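Yesterday I went to the winter concert of the Rinska folk dance school in Udberg, and I want to write a few words about it before I forget. Small thread. 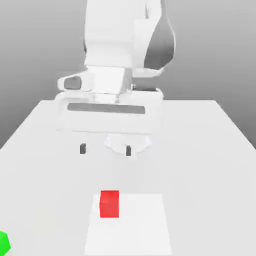
I must say first that I am not an expert. I danced as a child for two years, very badly, and now my daughter is in the beginners group. So I look at it as a mother.

The hall has 200 seats and all were taken. Some grandparents were standing by the wall until the teenagers gave them their chairs.

There were 85 dancers in the program, the youngest in kindergarten. The little ones opened with a circle dance. One boy turned left the whole time while the others turned right, and he got the biggest applause.

My favorite was the shepherd dance from Andaler. It is slow, almost like walking, and the music is only one flute and a drum. I heard it many times at rehearsal through the door, but with the costumes it is a different thing.

The older group did a polka so fast that a shoe flew off into the second row. The girl finished without it - very professional!

What I liked less: the break was too long, more than half an hour, and the line for tea did not move. Also the speakers on the left side were too loud. I wrote this to the school, politely.

Somebody asked me about the costumes. The skirts were sewn by parents, the boots are rented from Bustos, the theater shop behind the market. They must go back on Monday, so I am cleaning mud today.

The spring show is in March, in the same hall. Tickets will be sold at the school office, not online. If you want to sit together as a family, go early - I did not, and we sat in three different rows.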